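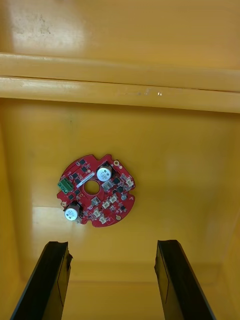
A red board in its bin on the kitting bench at Plornus.

I'd been promised robots, so I turned up at Plornus expecting sparks and noise. What I got was a white table, a few big yellow bins and a pair of arms putting parts into a tray. I stayed until lunch and loved every minute!

The job is called kitting. Somebody further down the line builds pump controllers, and before they can start they need the right bits together in one place: a circuit board, a motor, some wiring. Plornus gets through 2000 kits in a busy month, and until June every one of them was picked by hand by the same small team.
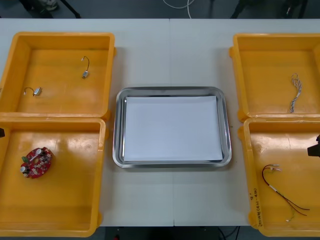
Motors, board and wiring in the bins, with the lined steel tray between them.

I asked the woman on the next bench whether she missed it. She laughed at me (fair enough). Her wrists don't, she said, but she does miss the chatting, because you could pick a kit and talk about your holiday at the same time. She now checks the finished trays and looks after the arms, after 5 weeks of training with Trekell, the firm that set them up. Her pay went up a grade. She had to ask twice.

Boards are the easy part, apparently. Wires are a pain. A motor stays where you put it, but a harness flops about and never lies the same way twice, and the team spends a lot of time arguing over where best to grab one.

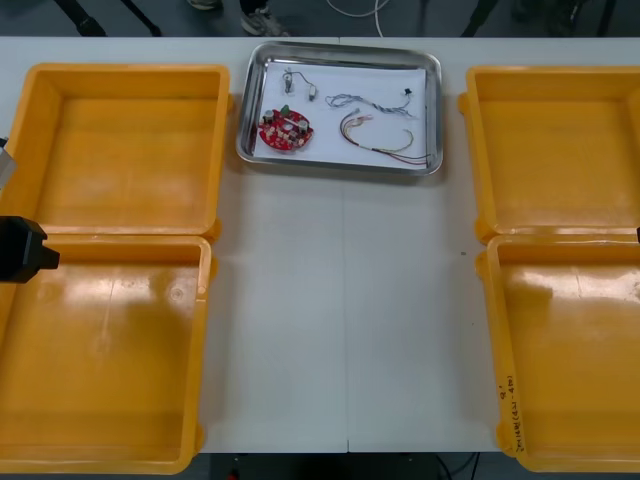
The paper in the tray was her idea, by the way. Trekell's people wanted bare steel, and she told them small parts slide on it and she'd been doing this for 31 years, thank you. The paper stayed.

Not everyone's happy. Two pickers moved over to Retevia in the spring and one bloke in packing still calls the whole thing "the aquarium", as visitors stand and stare at it. I'd been staring at it for an hour when he told me that.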